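Vemier puts limit on group size in Jirside messaging app

Vemier will limit new groups on its messaging app Jirside to 300 members from June, the company said in a notice to users. Groups that are already larger can stay as they are, but will not be able to take new members until they drop below the limit.

Jirside is used mostly by residents' groups, sports clubs and parents' groups. Until now a group could have any number of members. Vemier said large groups had become hard to run and that most complaints it received were about too many messages, messages sent to the wrong people, and arguments that group owners could not keep up with.

"A group of this kind works when people have some idea who else is in it," said Benedita Macedo, head of product at Vemier. "Past a certain size most members stop reading, and then they leave, usually without telling anyone. We would like them to stay."

According to the company, 405 groups are above the new limit at present. The owners of those groups have been sent a message with two choices. They can leave the group alone and accept that it is closed to new members, or they can split it with a new tool that goes live in the same update. The tool lets an owner sort members by street, team or school year, if those details have been filled in, and makes a separate group for each. Old messages stay in the original group and can still be read and searched there by everyone who was a member on the day of the split.

Members who do not want to be moved will get 3 days to say so. If they do nothing, they are placed in the group the owner has picked for them. They can leave it at any time.

The update also changes how announcements work. An owner can now send a single message to several groups at once, and replies go only to the owner. Vemier said this should cover most of what the very large groups were used for, such as notices of road closures, cancelled matches and lost pets.

Not all owners are pleased. Hendrik Hendricks runs a group for people who commute by bicycle, and it has grown well past the limit. He said splitting it by street would make no sense, as the members live all over the city and join to hear about routes.

"If someone reports glass on the cycle path, I want everyone to see it and I want anyone to be able to answer," he said. "With the announcement feature it comes to me first and I have to pass it on. I have a job."

Hendricks said he had asked Vemier for an exception and was told there would be none at the start. Macedo said the company would look at the limit again after the summer. She did not say whether it might go up or down.

Some owners have talked about moving to Dredent, a rival app which has no limit on free groups but shows advertising between messages. Moving a group is not simple. Jirside allows messages to be saved as a text file, but photos have to be downloaded one by one, and members have to be invited again. Vemier said it was working on a way to save photos in one go and gave no date for it.

The new limit was tried out first in Toledo, where 70 groups took part in a test over the winter. Vemier said more members read messages in the smaller groups than in the ones they came from, and fewer turned off notifications. It has not published the full results. The company also said that a few of the split groups had gone quiet and were later merged again by their owners, something the tool allows as long as the total stays under the limit.

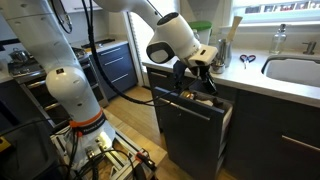

A robot arm at an open kitchen drawer.

Paid accounts are covered by the same rule. Schools and housing associations that pay a yearly fee will be able to link groups together under one name, so that a member can see which other groups exist and ask to join them. Free groups will not have this.

Users do not need to do anything before the update apart from installing it. People on older versions of the app will still be able to read and send messages, but will see an error if they try to join a group that is full. The web version changes at the same time. Vemier said the update would be sent out in stages, starting at 6 am, and that some users might not see the new settings until the evening.

Owners will find the split tool under Group, then Members. A group can be split only once a month.

Comments (5)

pellworth
Our street group is 40 people and still nobody answers when you ask whose skip it is. Size is not the problem.

Marta_K
Does anyone know if people who have muted the group count towards the limit? Half of ours haven't looked at it in a year.

oldgoalie
@Marta_K yes they count, it's in the notice near the bottom. You would have to remove them yourself.

tandem77
I'm in the bike group. Please don't split it. I cross three districts to get to work and would need to be in all of them.

Jonno R
Tried Dredent last year for the allotments. An advert after every few messages and my mum kept pressing them. Went back.

Recent items

Photo sharing app drops public like counts for under-16s
How to save your old forum posts before a site closes
Dredent adds voice messages to free accounts
Readers' tips: keeping a club group tidy
Short video apps to show time spent on opening screen
Vemier moves support desk to chat only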